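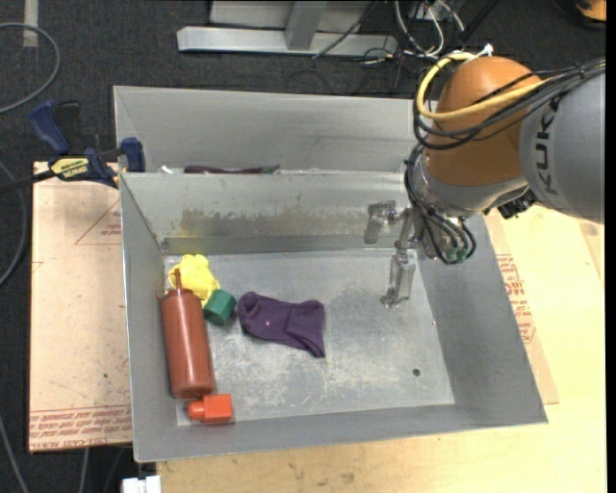

Home Issues Sections Authors Search

Filed under: Storage and Handling / Containers

3.2 Where things come to rest in a divided bin

We began this part of the study expecting the partition to be a minor detail. It became our favorite piece of sheet metal in the whole project. A single upright wall changes how a bin is used, how it wears, and where a person looks first when hunting for something inside it.

The bins at the Vinelum site all follow the same plan: an open top, inner walls that slope outward toward the rim, and one interior partition that sets a narrow back compartment apart from the larger main one (Figure 2). Staff at Vinelum call the back compartment "the shelf," although it has no shelf in it. They drop things there that they want to keep out of the general mix for a while. The main compartment takes everything else.

Over the study period we logged 3730 drops, using a stock of 21 everyday items. Soft items were the most fun to follow. A glove or a squeezable toy hardly rolls at all, so it tends to stay close to where it first touches down, often folded over on itself in a shape we never saw twice. Hard round items went wandering, sometimes right across the floor, and we caught ourselves cheering for one or two of them. Boxes and flat packs fell in between. They slid down a sloped wall, met the floor, and stopped with one edge still leaning on the metal.

The result that pleased us most has to do with corners. The meeting point of the partition and a side wall acts as a quiet pocket. Once an item settled there, later arrivals seldom pushed it out, and small groups built up along that same side wall while the rest of the floor stayed open. This is good news for anyone who has to find things again, and less good for anyone hoping to fill a bin evenly!

Figure 2. Divided sheet-metal bin. The interior partition separates the narrow back compartment from the main compartment, where the contents lie mostly toward the left side. A yellow crumpled item rests near the corner formed by the partition and the left wall.

Surface marks tell a story of their own, and we would urge other groups to record them. The brushed floor of the bin in Figure 2 carries scattered whitish scuffs and a darker worn patch near the center, and the face of the partition has a mottled dark stain. We can't tie any single mark to any single item. Still, we found it a real pleasure to lay our drop maps beside the metal and compare the two.

Depth matters as well. From some angles only the tops of things in the back compartment show over the partition. In a short side test at the Onach depot, people asked to name the contents of both compartments took roughly 4 seconds longer with the back one, and several leaned over the rim to check. A lower partition might help, and we return to that idea in Section 3.4.

Related items
Sloped walls and straight walls: notes from the Onach depot
The Dradau tray: a shallow container for mixed goods
Prasertsri labels and how long they stay on metal
Reading scuffs: wear marks on shared containers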